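Doteck Bench Arm Kit
Sold by Ashworth, Rinodton

If you've been wanting to try pick and place at home or in the classroom (and goodness, plenty of you have written in asking!), the Doteck is the kit we'd start you on. It comes in 112 parts, all bagged and labelled, and you'll want a Wednesday evening and a pot of tea to put it together. 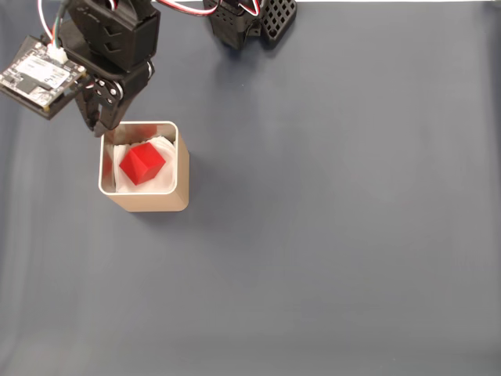 Gripper at the rim, with the red cube on its white lining.

We like a small cube and a square tub for first lessons, with a bit of soft white padding inside. The fingers are slim enough to work close to an edge, and the wiring stays within easy reach should you need to swap a lead. Dorothy Fairclough, who runs our workshops in Fluminville, has 23 practice tasks you can download, and they start off very gently indeed.
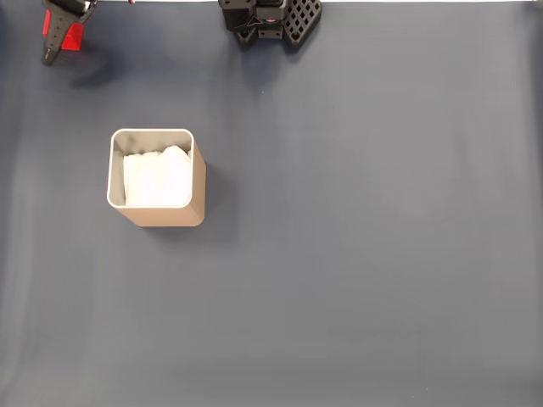

The tub and its white padding on a plain blue-grey surface.

Do give yourself some clear space, as you'll see we have on the right!

Price: 400 pounds, with spare screws
Delivery: 10 working days
Questions? Ring the shop and ask for Dorothy.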